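Keeping a Birth Chart and Card Reading Space in Good Order at Home

Many households that follow astrology gather a fair amount of paper, cards, candles and cloth over the years. The following tips are provided by the Hollgate Astrology Centre for members who cast charts or read cards at home and wish to keep their materials usable.

Storing printed charts

Birth charts should be stored flat, in acid-free sleeves, away from direct sun. Coloured inks used for aspect lines fade quickly near a window. Members are advised to write the name, birth time and place on the back in pencil. Where the birth time is uncertain, this should be noted beside it, as the rising sign may change within about 2 hours.

A standard binder holds 34 sleeved charts before the rings begin to strain. Larger collections are better divided by sun sign or by family.

Looking after the cards

Cards pick up oil from the hands. Hands should be washed and fully dried before a reading, and hand cream left until afterwards. A deck may be wiped one card at a time with a dry microfibre cloth. Water, vinegar and household sprays will lift the coating and should not be used.

Cards that have begun to curl can be placed between two sheets of plain paper under a heavy book overnight. If the curl returns, the room is probably too humid.
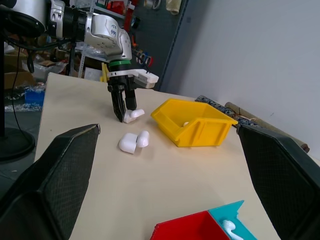 Hollgate Tabletop

Candle wax on cloth

Wax should be left to harden completely before any attempt is made to remove it. Place the cloth in the freezer for an hour, then lift off the wax with the edge of a plastic card. Any mark that remains can be drawn out with a warm iron and brown paper, moving to a clean section of paper as the wax is absorbed. Velvet should be ironed from the reverse side only, at the lowest setting. Dyed candles may leave a tint, and a small amount of dish soap worked in before washing will often reduce it.

Incense and odours

Ash should be cold before it goes into the garbage. A saucer of baking soda left in a cupboard overnight will take most of the scent out of stored cloths. Please do not burn incense directly beneath a smoke alarm or a shelf.

Ephemerides and older books

Heavy reference volumes should stand upright and be supported on both sides. The Lokwood ephemeris, at 1294 pages, is an exception and should lie flat, as its own weight will pull the block away from the spine. A musty book may be stood open in a dry, shaded room for several days.

A monthly check

Members may find it convenient to set aside one Sunday each month to dust shelves, trim candle wicks and return loose charts to their sleeves. Replacement sleeves are available from the Centre's front desk in packs of 200.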